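A mesa comprida e o direito de não a arrumar

Trabalho há 11 anos em escritórios abertos e ainda defendo a mesa comprida, de madeira, onde todos pousam alguma coisa. Muitos colegas preferem a secretária individual, com gaveta e chave. Eu compreendo, mas não concordo.

Na mesa individual, a desordem é um assunto privado. Na mesa comum ela pertence a todos, e por isso aprendemos a negociar: a caixa de cartão fica até sexta, a planta fica sempre.
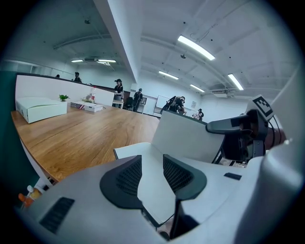 Em janeiro, a empresa Kivent propôs-nos trocar tudo por módulos Jovus, a 375 euros cada um. O catálogo prometia "superfícies livres". Livres para quê? Uma superfície onde não se pode deixar nada serve pouco a quem trabalha — e serve muito a quem visita.

Admito que a madeira se risca e que o barulho das conversas cansa. Também admito que já perdi papéis debaixo das coisas dos outros. Mesmo assim, prefiro procurar um papel a pedir licença para pousar uma chávena. A proposta continua sem resposta, e espero que assim continue.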